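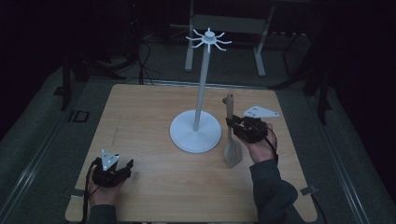
Figure 3. A mug tree with empty hooks on a wooden tabletop.

4.2 Boarding time and the low-floor question

We turn now to the part of the study that took up most of our time in the field, and that we had, if we are being frank with the reader, expected to be the simplest. The Tistport network replaced its older high-floor buses in stages, and for one long stretch both kinds of vehicle ran on the same routes, often one right after the other. This gave us a fair chance to compare how long people took to get on, at the same stops and in much the same weather, without having to ask the operator to change anything for our sake.

Observers stood at 13 stops along the Brostel line and timed each boarding from the moment the doors were fully open to the moment the last waiting passenger had both feet inside. We recorded 1,768 boardings in all. Where a passenger used a walker, a cane, a stroller or a wheeled shopping cart, the observer made a note of it, and these boardings are treated separately below. Boardings where the driver left the seat to help were kept in the data, although we did think hard about leaving them out. They are part of how a village bus works, and a model that ignores them would please the statistician more than the passenger.

For people carrying nothing and walking without help, the floor height made very little difference. The two groups of times overlap so heavily that we would not want to build any argument on the gap between them. Fare payment mattered far more – a passenger hunting for coins could hold up the bus longer than any step. The picture changes a good deal for passengers with walkers. On the high-floor buses their median boarding time was 39 seconds, and on the low-floor buses with the ramp left folded it was roughly 10 seconds shorter. We had hoped for more, and so, we think, had the operator.

Part of the answer lies at the curb. The stops on the Brostel line were built over many years and to several different standards, and at the older ones the driver cannot bring the front door close to the edge without the rear of the bus swinging out into traffic. A low floor is then met by a wide gap, and a wide gap is every bit as worrying to a person with a walker as a tall step is. At the Rustad stops, where the curbs had been rebuilt and straightened that June, the low-floor vehicles did noticeably better, and passengers were more willing to board without waiting for a hand.

We also spoke with passengers while they waited, quite informally, and their remarks helped us make sense of the numbers. Several told us that they did not mind the step up nearly so much as the step down, which they had to take facing forward, with a bag in one hand and people behind them. Our timing method says nothing at all about getting off, and we consider this the most serious gap in the present work. Others spoke fondly of the grab rail on the older buses, which was placed just inside the door and could be reached from the sidewalk. On the newer vehicles the rail sits farther back.

The rail position is something an operator can put right cheaply, at least compared with buying new vehicles. The Kevis depot has since fitted a second rail to a few of its low-floor buses, and we return to the early results from those buses in Section 4.3, along with the separate matter of how door width affects strollers.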